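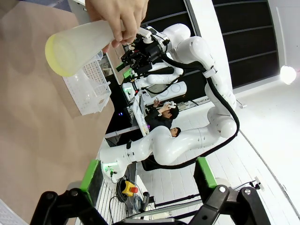
tarnfold replied:
Depends on the plastic. If the bottle is HDPE (a 2 inside the triangle on the base), it will hold dilute cleaners and most alcohols for years. PETG is clearer but will craze with some solvents. What is going in it?

marrowgate wrote:
Isopropyl mostly, and a descaler for the kettle and the shower head. The bottles are frosted white, you can see the level through them if there is light behind. My issue is less the plastic and more where they live. I want them standing in a perforated rack on the bench so drips go through the holes instead of forming a ring on the tabletop. The rack I have is white plastic with small square holes and a low wall on part of it. Bottles lean in it.

pell_48 replied:
They lean when the compartment is wider than the bottle. Measure the base diameter and the inside of the compartment. More than 12 mm of difference and a tall bottle will tip when you pull the one next to it.

A grid is also only useful if something is under it. Without a tray the drip lands on the same tabletop, it just takes longer for you to notice.

marrowgate wrote:
Difference is 17 mm. There is no tray at present.

tarnfold replied:
Then start with the tray. The Mostdale shallow ones are fine, polypropylene, raised lip. Put the rack inside it and rinse both when you refill. For the lean, cut a divider from a scrap of the same sheet and drop it in dry. Do not glue it, you will want to take it out for washing.

quillback replied:
I disagree with the rack in general. Perforated racks are made for draining things that have been washed. Full bottles should stand on a flat surface with a lip. A flat base on a grid touches only the ribs, and if the base has a molded ring it can sit half on and half off. I moved all of mine to a plain Skuvberg tray in September and have had no falls.

pell_48 replied:
That is an argument about bottle bases. A recessed base with an outer ring sits fine on a grid if the holes are small. On 6 mm holes I have never had a 1,000 ml bottle go over. On 20 mm holes, yes, several times.

quillback replied:
A full liter is heavy enough to stay put on anything. Try it with 50 ml left in the bottom.

pell_48 replied:
Fair. Near empty they do walk if you bump the bench.

ossett.d replied:
Two things not mentioned yet.

Labels. Frosted plastic does not take marker well, and alcohol removes it. Use a polyester label or write on tape and cover it with clear tape. Contents and month filled is enough.

Handling. Pick the bottle up around the body, low down, and do not squeeze. With a thin wall and a loose cap you get liquid up the neck and over your fingers. Villanueva caps have a liner and seal better than the unlined ones that come in the bulk packs — I replaced mine and the rings stopped, with no tray and no rack.

tarnfold replied:
Lined caps are good but check the liner against the descaler. Foam liners go soft in acid. The Stirkska ones are solid PE and have lasted 3 years here.

marrowgate wrote:
Ordered a tray and a bag of the PE-lined caps. I will cut the divider from an old cutting board. Both liquids are going in separate trays.

quillback replied:
Separate trays is right. I would still leave the rack for the dish brushes.

pell_48 replied:
Post the divider dimensions when you have them. I have the same rack, or one very close to it, and the low wall is not square to the grid on mine.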